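News > Sport > Olympic Games

Latest | Athletics | Rowing | Tickets | Newsletter

Eleven months before Tokyo, a rowing club prepares its supporters

September 2, 2019

14 shares | 3 comments

The rowing club in Vanmont has never sent a boat to the Olympic Games. Next summer it hopes to send two rowers, and with them a group of 70 supporters from the town. The club's travel organizer agreed to speak with us on the condition that we do not print her name. "I am not the story," she said. "If you write my name, people will call me at dinner for a ticket."

We met in the club kitchen, where she does most of her work. She speaks fast and looks often at her telephone. The selection races are in April, and until then no rower can be sure of a place. The supporters, however, must pay a deposit already this fall.

"It is a strange thing to ask from people," she said. "You ask them to pay for a journey to see somebody who is maybe not going to be there. But in this town they say yes. They say, if our girls do not row, then we will cheer for the others."

The deposit is 400 dollars for each person. Gauthier, the travel agency on the main street, holds the money and will return half of it if a supporter cancels before the new year. The organizer finds this fair, but she admits that not all members of the club agree with her.
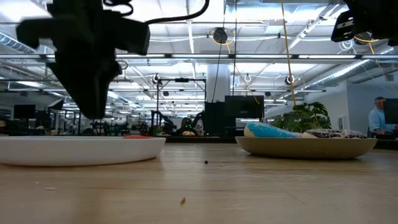
One of the parents told us that half is too little, and that a family with three children cannot risk such a sum on a race which is not yet rowed. The organizer has heard this before. "I understand it very well," she said. "I have asked Gauthier two times to change the rule. They said they must also pay the hotel. So we made a small fund, and a family can ask from it."

The fund has 1124 dollars at this moment. Most of it comes from a sponsored row in the spring, when the juniors stayed on the machines for 16 hours in turns, in front of the Prukex store. She laughed when she remembered it. "It rained the whole day, and the store gave us a tent. The children did not want to stop!"

Tickets are the harder question. She did not get all the days she asked for, and the final of the double sculls is still missing. She keeps a list of who wants which day, and she changes it almost every evening.

And the two rowers themselves? She does not speak with them about the journey. "They train in the morning, they go to work, they train again. If I come with my list of hotels, they feel the weight of it — so I leave them in peace."

She will travel also if neither of them is selected. Her own deposit was paid the first day, and she has started to learn some Japanese words from a book. So far she can say good morning, thank you and "where is the boat."

Share this article | Comments (3) | Back to Sport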